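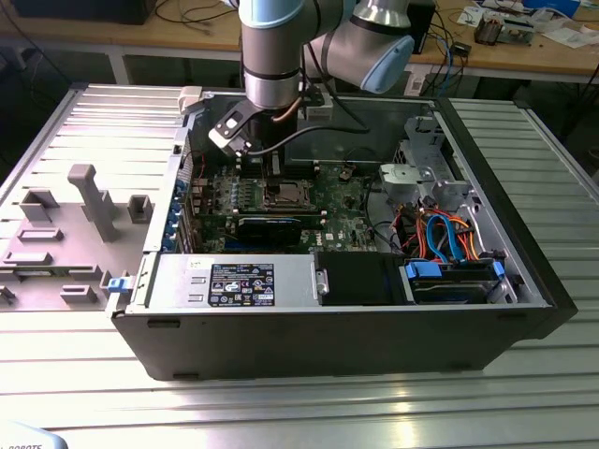 3 min read

Re: [oldboxes] Dell tower, socket side up – what would you do first?

Hi all, and thanks for the replies so far, on the list and off it.

Urs Ruchti wrote:
> Before you order anything, take the side panel off, lay the case down
> and have a proper look. I've lost count of the "dead" workstations I
> was given that only needed a reseat and a good blow-out. Also, are you
> sure you want to keep the graphics card? In mine it ate more power than
> the rest of the machine put together. And don't throw out the blue
> clips, whatever you do. People always throw out the blue clips.
>
> Urs

OK Urs, I did as I was told! Side panel off, tower on its side, and the panel lying flat next to it so I don't step on it like I did with the Gruvex one. I'd forgotten how much I like the inside of these Dells. Everything you're meant to grab is blue: the latches down the column of expansion slots, the rails on the hard drive, that little one sticking up by the power supply. My other tower, the Gisler, is all screws, and I think I've got 7 left of whatever it came with.

So, where things stand. The CPU socket is bare and the memory slots are right next to it, which is handy. I want to sort out the processor first and the memory after that, mostly so I'm not reaching over a row of sticks with the cooler in my hands. Somebody off list (you know who you are) told me to do it the other way around and I did think about it, but I've got big hands and I know how that ends.

Before anything goes in the socket I'm going to go over it with a flashlight and the good magnifier. I bought a bag of pulled processors at the swap meet in March and I'm pretty sure at least one of them fits, but I haven't matched the numbers yet. If anybody has the compatibility list for these boards saved somewhere, please send it. The one I had bookmarked is gone.

The graphics card I'm keeping for now, Urs, sorry. It's a black one with a blue strip on it and it looks nice, and yes, I realize that's a terrible reason. I do want to see a picture on the monitor before I start pulling parts, and then we can argue about the electric bill. If it turns out to be a hog I'll swap in the little Musine card from the kitchen machine.

Now the cables. Oh boy. There's a tangle of orange, red and blue looping over the drives, SATA and power all mixed up together, and I can't look at it without wanting to start over. Ambros Trummer posted here a while back about rerouting his behind the drive cage and I went looking for that message for half an hour last night and couldn't find it. Ambros, if you're reading, could you repost? I remember you used cloth tape – I have 21 rolls of the stuff left over from the bike bars (don't ask, it was on sale) and I'd love to get through some of it.

A couple of questions for the group:

What do you all do about the hard drive in a case like this? I'd like to put the system on an SSD and keep the spinning drive for storage, but I don't have the adapter for the bay. I've seen people just stick the SSD down with tape. Is that as bad as it sounds?

And does the fan shroud need to go back exactly how it was? It's gray plastic, in the corner with the drive cage, and on my last one I left it out because it rattled. The machine ran fine but it was loud, and I never did work out if that was the reason.

Budget for the whole thing is 200, including whatever I spend on thermal paste, and I've promised to stick to it this time. It's going to be the music machine in the den, so it doesn't need to be fast. It does need to be quiet. The Delta fan in the current one sounds like a hair dryer.

I'll write again when there's something on the screen. Blue clips are safe, Urs.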